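Fixing a cable snag on a two-arm robot (and making sure it stays fixed)

Posted 25th March in Bench Notes

If you run a two-arm setup with hands on the ends, sooner or later one of the arms is going to get tangled up with a cable. Ours did it during a power strip task, and I learned so much from tracking it down that I wanted to write up the whole procedure. It's a fun fault to chase! It is also a safety matter, so please read the first section before you touch anything.

What happened to us

The task sounds easy. The left hand holds a power strip steady on the table, the right hand picks up the plug and moves it where you want it. We had been running it at Baltidstead for a few weeks under Bilgin, our little in-house control program, with a person standing by the stop button the whole time.

On the bad run, the right arm lifted away from the table and the strip came with it. The cord had gone around the wrist, the left hand was still gripping, and the two arms pulled against each other until the left one faulted on torque and went limp. The strip dropped, the right arm swung a little farther than it should have, and Tuncay Değirmenci hit the stop. No damage except a bent connector shell on the wrist. I was delighted we got off that cheaply and a bit horrified that we had let it happen.

Before you start

Unplug the strip from the wall if your task uses a live one. Ours stays dead for all practice runs, and I'd urge you to do the same until you have a very good reason to change it.

Press the stop, and leave it pressed. Check which way your arms fail. Some hold position when stopped and some go slack, and if yours go slack you need a hand or a foam block under the forearm before you release any tension on the cord.

Keep your fingers out of the robot's fingers. I know, it's obvious! But when a cord is stuck you really want to reach in and tug it, and a hand that is still powered can close.

Step 1: Get the cord off without losing the evidence

Don't unwind it yet. Take a photo from the head camera, then write down which way the cord runs around the wrist and which arm was moving. We skipped this the first time and spent a whole afternoon arguing over whether the loop had gone on clockwise.

Then support both arms, open the gripping hand by its manual release, and let the strip rest on the table. Lift the loop off over the fingertips. If it won't come, open the other hand wide and try again. Never pull the cord against the wrist module, where the connectors live.

Step 2: Look over the robot's own cables

The cord on the table gets all the blame, but the arm's own cables can snag too. Follow each one from the shoulder to the hand. You are looking for flattened spots, shiny rub marks, and any place where a cable goes tight before the joint reaches the end of its travel. Move the joint by hand with the power off and watch the slack.

Reseat every connector at the wrist. One of ours looked fine and was half out.

Step 3: Find the moment it went wrong

Open the log and plot the torque on both wrists over the same time axis. You want the point where they start climbing together. If only one climbs, it probably hit the table or the strip. When both climb at once, they're tied to each other somehow.

In our log, the two traces started rising 900 milliseconds before the fault. That's loads of time for software to do something about it, and ours was doing nothing, because Bilgin checked each arm separately. Each one was within its own limit almost to the end.

Step 4: Add a paired check

This is my favorite part. Write one extra rule that looks at both arms together: if both wrists go above a modest share of their limit while one hand is closed, pause both. We set ours at 70 percent of the single-arm limit and made it wait 300 milliseconds before tripping so a small bump doesn't end every run. Start lower than you think you need, and raise it when you get tired of false stops.

Make sure the pause keeps the gripping hand closed and holds both arms still. Opening a hand automatically feels clever, but a stretched cord will whip.

Step 5: Change the way the cord lies

Set the strip down so the cord leaves it on the side away from the lifting arm's path, if your task lets you. When it doesn't, plan for the loop and teach the arm to come out the way it went in.

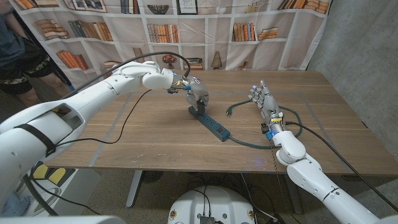
Go slowly the first time through with the new settings. We use quarter speed, with one person watching the cord and nothing else, and a second person on the stop. The cord watcher calls "hold" as soon as they aren't sure, and a false call is never a problem.

Run three clean passes at quarter speed, then three at half. If the paired check trips, go back to the log before you touch the threshold. Twice now I've been tempted to bump the number up, and both times the trace showed a real tug.

Step 6: Test the stop on purpose

Tie a piece of soft string between the two wrists (string that will snap easily, please!) and command a slow move apart. The check should trip before the string breaks. If it snaps first, your threshold is too high or your delay is too long. Tuncay does this one at the start of every session now, and it takes no time at all.

Things that can still catch you

A stiff cord springs back into whatever coil it was stored in. Hang it straight overnight.

The head camera can lose sight of the cord behind a raised hand. If your planner relies on seeing it, have the planner stop when the cord disappears from view.

Swapping the strip changes everything. We borrowed a heavier one from the Stuton bench and the paired check tripped on plain lifting weight, so we keep a separate setting for each strip.

I'm going to try a breakaway sleeve on the wrist in April and will add the results at the bottom of this page. If you've already built one, please send me your drawings!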